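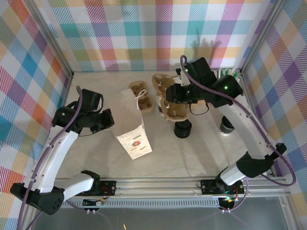
Plaid panels around the gray tabletop

Dirkus Golf Day: Your Questions

Do I need a handicap to play?
Not at all! We pair newer golfers with steady hands, and the team format means one good putt from you can save a hole.

How long is the course?
We use the short layout at Prodevstead, 3000 yards over nine holes. It's a lovely walk – bring comfortable shoes.

Can I borrow clubs?
Yes, we keep 3 full sets, right-handed only. Email Kam-wah Fang early if you'd like one.

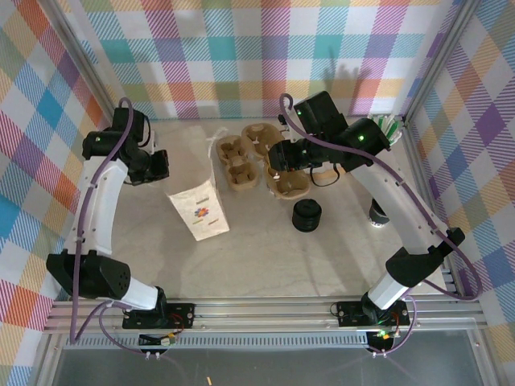
Left-handers, we haven't forgotten you. The Udum pro shop rents half sets by the round, and they're in great shape.

What happens if it rains?
We play on! Only lightning stops us, and then we move the whole thing to November.

Who sets the pairings?
Shih-chieh Wan does, and he loves mixing up the groups. If you want to play with a friend, tell him when you sign up.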